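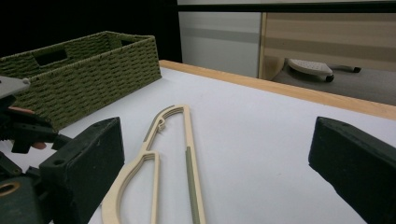
A plastic clothes hanger and a woven basket on the table, with gripper fingers on either side of the hanger.

How do you teach a robot to pick up a coat hanger?

Try something for me first. Find a clothes hanger, put it on a table, close your eyes and pick it up. Easy, right? You probably felt around for a bar, pinched it and lifted. Now try explaining exactly what you did. Which finger moved first? How hard did you squeeze? How did you know when to stop squeezing?

It's really tricky! Your hands know lots of things that you can't put into words, and that's a big problem for people like me, who want to teach those things to robots.

One way is to write the robot a long list of orders. Move forward. Open your fingers. Go down. Close your fingers. That works great if the hanger is always in the same spot. But slide it over a little, or flip it around, and the poor robot grabs a fistful of air. (I've watched this happen more times than I can tell you.)

So at Esance we use a different way. We show the robot what to do, over and over, the way someone might have shown you how to tie your shoes. 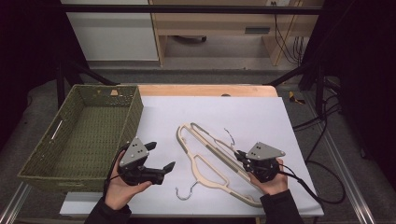 Tove Marland
Robot learning researcher, Esance

Our showing tools are called hand-held grippers. Think of those grabber toys where you squeeze the handle and the claw closes - ours are a fancier kind. A person holds one in each hand and does a job with them, like picking up a hanger. The person isn't allowed to help with bare fingers, and that's harder than it sounds. My first day with the grippers, I felt like I was trying to eat soup in mittens.

There's a reason we put up with the mittens feeling. Our robot, Zodwood, has gripper fingers shaped like the ones on the tools. If I grabbed the hanger with my own soft, bendy, five-fingered hand, I'd be showing Zodwood a trick it can't copy.

A camera rides on the gripper, so it gets a close-up look at whatever the fingers are reaching for. We also record how the gripper moves and when it opens and closes. Put all that together and you get one "demonstration." That's a long word for one turn of showing.

Why hangers?

Because they're awful! I mean that in a nice way. A block is the same chunky shape whichever way you turn it, but a hanger is mostly holes. It has thin bars, a curvy part and a hook that loves to catch on things. Stack two of them together and it can be hard to tell which bar belongs to which hanger. If you've ever pulled one out of a closet and had its neighbor come along too, you know what I mean.

We wanted Zodwood to pick up a hanger and put it in a basket. We recorded 653 demonstrations, and we changed things as we went along. Sometimes the hanger pointed left, sometimes right. Sometimes the basket was in a new spot. If everything stayed the same, Zodwood might only learn that one setup, like a kid who memorizes the answers to last week's spelling test.

A computer program called Nallia then studied all those turns. It looked for patterns, such as where the fingers usually go when a bar looks a certain way. That took it all weekend, and on Monday we got to try it out.

So, did it work?

Mostly! We gave Zodwood 35 tries with a single hanger. It missed the basket on three of them. Two of those times, the hook snagged on the rim and the hanger flopped back onto the table.

Pairs of hangers are still giving us trouble. Zodwood often picks up both when we want just one, so we're recording more turns where the hangers are tangled in different ways.

Want to try being the teacher? Get two pairs of kitchen tongs and ask a friend to watch you move a hanger into a box. Then your friend has to copy you. Turn the hanger around and let them have another go, and see which parts they do the same way you did.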